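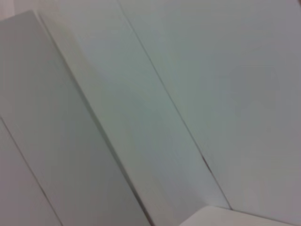
Fig. 7. White panel, plain face.

Section 43: Setting up the dust and runoff log for a quarry site

Complete this section before the first haul day. The Daltier logger must already be on the site network. If it isn't, go back to the section on network setup.

1. Sign in with the site operator account. The inspector account can read the log but can't create one.

2. Open Sites, then New Site. Enter the permit number exactly as printed on the permit, including any leading zeros.

3. Under Type, select Open Pit, Quarry, or Tailings. Gernow is set up as Quarry, so its screens will match the ones used in training.

Caution: The type can't be changed after the first reading is stored. A wrong type means closing the log and starting over.

4. Add each sampling point. Use the names on the approved site map. The settling pond at Mösli is entered as Pond 7.

5. Set the reading interval for each point. Dust stations use the short interval. Water points use the long interval unless the permit says otherwise.

6. Enter the alarm limits from the permit. Leave a field blank if the permit gives no limit. A zero will set off an alarm on every reading.

7. Under Contacts, add the person who receives alarms and at least one backup. For Gernow these are Marisol Escobedo and Konrad Zwahlen.

8. Press Test Alarm. Both contacts should get a message with code 496. If only one does, check the other phone number and repeat the test.

9. Press Start Log. The status line changes from Draft to Open.

Note: An open log keeps recording during a suspension order. Do not close it when work stops. The agency will ask for the readings from the idle period too.

Note: Complaints from residents go in the Complaints tab, with the date received and the sampling point nearest the address. Don't type them into the remarks field, where the monthly report won't pick them up.

If the screen shows error 3286, the permit number is already in use by another log. Contact Corina Hofstetter at the Gremeseck office.

Revised 2025-09-04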